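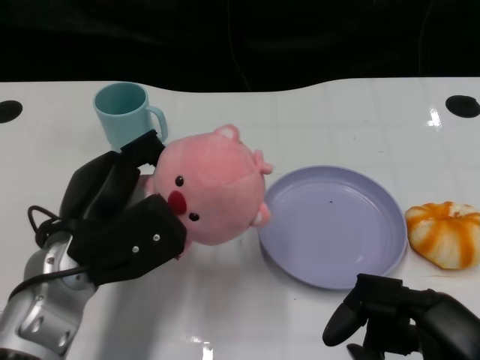 Plush toy pick and place: how much to vary the start layout between demos?

Posted by graticule_k, 14 November 2018

I'm collecting teleoperated demonstrations on a two-arm bench for a behaviour cloning policy. The task is short: left gripper grasps a soft toy, lifts it and places it on the plate. Table is white and glossy, background is black, one head camera plus joint states logged at 15 Hz. The mug and the orange and white squash are distractors and should not be touched.

Recorded 1224 episodes since March. I set the layout by hand before each one. On looking back through the data, the toy starts left of the plate in nearly every episode and the mug is nearly always behind it.
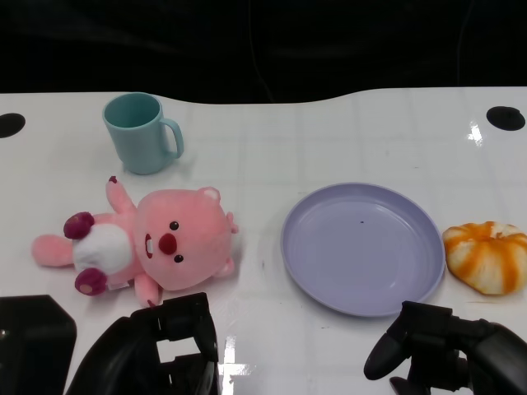
Start layout, head camera view.

The policy does well on held-out episodes, but when I move the plate toward the centre of the back edge the arm still goes to the old place position. Two things I'd like to know before I record more:

1. Do I throw out the existing set and start again, or add to it?
2. Does the glare on the table matter? It shows up near the grippers and again toward the back. I can put a matte sheet down but then the old and new data won't match.

Software is Sterkar for recording and Lerley for training, both stock settings.

Devendra Bhatia

Keep the existing set. Your held-out score tells you very little here, as the held-out episodes come from the same layout distribution as the training ones. The policy can ignore the plate entirely and still get a good number. That is consistent with what you see when the plate moves.

What I would do:

Mark out a grid on the table in software, not with tape. Tape ends up in the images. Your surface already has faint lines on it, so be careful you don't always line objects up with them.

Draw the toy, plate, mug and squash positions from a random generator and print the list before the session. People are bad at being random by hand. Reject any draw where the left arm can't reach both the toy and the plate.

Randomize the toy's orientation separately. If it always starts on its back with its head toward the plate, the grasp will be tied to that pose.

Record 100 episodes this way, then train on old plus new, sampling the two sets equally per batch. If you just concatenate them the old layout will swamp the new one.

Evaluate on a fixed list of layouts that never appears in training. I use 49, a seven by seven grid of plate positions, and plot the place error for each cell. A single average hides the failure you're describing.

On wrist occlusion: once the toy is held near the plate, the gripper fingers can hide part of the mug from the head camera. That's fine for this task. If you later want the mug as a target, add a wrist camera first.

skorcombe_lab2

Put the matte sheet down. We had glare on our bench and it was a pain.

Sisodia

I'd disagree with the reply before mine. Changing the surface halfway gives the network an easy cue for telling old data from new, and in your case that cue would line up exactly with the change in layout. Leave the table as it is for the new batch. If you want to test whether glare matters, move the lamp at evaluation time only and compare the error by cell. Brightness and colour jitter in training is cheap, but it won't model a reflection that shifts position.

Also check your episode start times. If your recordings include a second or two of the arm sitting still before it moves, trim them. A cloned policy will learn to sit still as well.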